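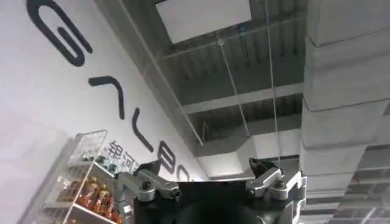 Gobnait Hanrahan says the o is too fat and always was, and that if I cut the new stencils from the old tracing I'll only be making the same fat o a second time. Her note was stuck to the drawer when I got in. She wants the bowl narrowed and the thick part of the stroke moved off the vertical, "like a person wrote it."

Sep 19, 2024

OK so, stencil day. I spent the first hour arguing with her note in my head and the second hour admitting she has a point. I laid the old tracing over the light table and the o really does sit there like a bagel. Next to the t it's fine. Next to another o (and we have a double one in the Falusthorpe job, of course) it's two bagels.

Redrew it three times on the Adebisi paper. First one too skinny, looked like a zero off a bank form. Second one was lopsided in a way I liked for ten minutes and then hated. Third one I pinned to the far door and walked away from, and it held up from the loading bay, so that's the one. I'm calling it o-3 in the drawer. Please don't throw out o-2, I want the left half of it for the c.

Spacing. I keep trying to do this with a ruler and I keep getting burned. The Falusthorpe board is 53 inches across the usable part and I had it all worked out on paper with equal gaps, and when I taped it up the A and the V had a hole between them you could park in. Pulled them together until it looked right and then measured, and the gap at the feet was way under what I'd penciled. Fine. I'm writing down the final positions from the left edge on the brown paper itself so that whoever does the second side can just prick through it. The brown paper is rolled up behind the plan chest with a green band on it.

Paint. Opened the new can of Telline black. It's thicker than the last one, and it drags on the long pulls unless you thin it a touch. I tried the quill on scrap primed board straight from the can, then with a few drops of thinner, then with too many drops (runny, gray at the edges, don't). A few drops is right. I did a row of round-ended strokes to get my hand back in, and wow, two weeks off and my wrist has forgotten everything. The starts were okay. The ends were all over the place - I'm lifting too early and leaving a little tail. Slower at the end, twirl, then lift. I know this! I've told other people this!

Left the scrap to dry 30 minutes and put a second coat on half of it. Second coat covers beautifully but you can see the ridge where the two meet, so no patching on the real board. Either the whole letter gets two coats or it gets one.

Tried the stencil for the small text too, the phone number line. Cut it in the oiled card. The bridges on the 8 are too thin and one went while I was weeding it out, so I taped it from behind and it printed okay, just a little hairy on one side. Better to recut. I'd make the bridges 5 millimeters next time even if they look clumsy on the card, you touch them in with a brush after anyway.

Also, the Cledbridge people called about their fascia. They want the slant kept but the letters "friendlier," and after some back and forth I think what they mean is rounder corners and more weight. I said I'd send two versions in October. Gobnait, could you do one of them? I'd love to see what you do with the g, I always end up with a pair of spectacles.

Pounce bag needs refilling. I used the last of the charcoal and then went at it with chalk, which didn't show up on the white primer at all, obviously. There's blue chalk in the tin by the sink and that works.

Card stock: we're on the last few sheets of the oiled. I looked at the price for a pack of 1,000 and closed the page. We don't have anywhere flat to keep that many and they curl. Will ask if they'll split a pack.

Brushes are cleaned and in lard oil, the size 8 quill is shedding so I put it in with the glue brushes. Tomorrow: recut the 8, prick the brown paper, snap the lines on the Falusthorpe board. Primer on it still felt a bit tacky by the bottom corner when I left, so check that before leaning anything on it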